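식탁의 빈자리를 읽는 법: 짧은 교훈담을 소리 내어 읽는 모임에 대하여

7월 25일 | 글쓴이 일라리아 추카로(Ilaria Zuccaro)
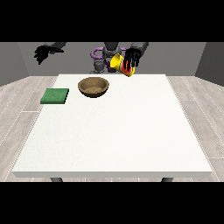
흰 탁자 위의 갈색 그릇과 초록색 스펀지.

본인은 클랄데일(Clalldale)에서 옛이야기 낭독 모임을 진행하고 있으며, 이 지면을 통하여 지난 회차에서 다룬 작품과 논의 내용을 기록해 두고자 한다. 이번에 선정한 이야기는 「방앗간 주인과 두 딸」이다. 원문은 소책자 『플리실로라(Plisilora)』에 수록되어 있고, 우리말로 옮기면 낭독에 9분가량이 소요된다.

줄거리는 다음과 같다. 람스카(Ramska)라는 마을의 방앗간 주인이 먼 길을 떠나면서 두 딸에게 밀알을 100알씩 맡긴다. 큰딸은 이를 자루에 넣어 들보에 매달아 두고, 작은딸은 이웃 과부의 밭 한쪽을 빌려 모두 심는다. 다섯 해가 지나 아버지가 돌아왔을 때 큰딸은 자루를 그대로 내놓았다. 작은딸은 내놓을 것이 없었다. 수확한 밀을 흉년이 든 해에 과부와 그 자녀들에게 전부 나누어 주었기 때문이다. 아버지는 한참 동안 말이 없다가 과부의 집으로 가서 문을 두드린다. 이야기는 문이 열리는 대목에서 끝난다.

참석자들의 견해는 크게 둘로 나뉘었다. 한편에서는 아버지가 작은딸의 말을 확인하러 간 것으로 보았고, 다른 한편에서는 감사의 인사를 받으러 간 것으로 보았다. 본인은 어느 쪽도 본문으로 충분히 뒷받침되지 않는다고 판단한다. 다만 문을 두드리기 전에 모자를 벗었다는 문장이 있으므로, 적어도 따져 물으려는 태도는 아니었을 것으로 추정한다.

큰딸에 대한 평가도 재검토할 필요가 있다. 교훈담에서는 맡은 것을 그대로 보관한 인물이 흔히 게으르거나 소심한 사람으로 취급된다. 그러나 이 이야기의 큰딸은 흉년에도 자루를 열지 않았으며, 그 자신도 굶주렸다는 언급이 본문에 한 차례 나온다. 낭독할 때에는 이 문장을 서둘러 넘기지 않기를 권한다. 어린 청중은 대체로 이 부분에서 질문을 한다. 지난 회차에서도 한 아이가 큰딸은 왜 칭찬을 받지 못하느냐고 물었고, 답변은 다음 모임으로 미루어 두었다.

번역과 관련하여 한 가지를 덧붙인다. 원문에서 과부의 이름은 코스타(Costa)이나, 소책자의 후반부에서는 이름 없이 ‘이웃’으로만 지칭된다. 본인의 번역본은 처음부터 끝까지 ‘이웃’으로 통일하였다. 이에 대하여 이름을 살려야 한다는 의견이 접수되었으므로, 수정본에서는 첫 등장에 한하여 이름을 병기할 예정이다.

8월 모임에서는 같은 소책자에 실린 「우물가의 세 번째 두레박」을 다룬다. 분량이 다소 길어 전반부와 후반부로 나누어 읽으며, 낭독을 희망하는 분은 사전에 본문을 한 차례 이상 소리 내어 읽어 오시기 바란다.

문의: 블로그 내 연락처 양식 | © 일라리아 추카로. 무단 전재를 금합니다. | 맨 위로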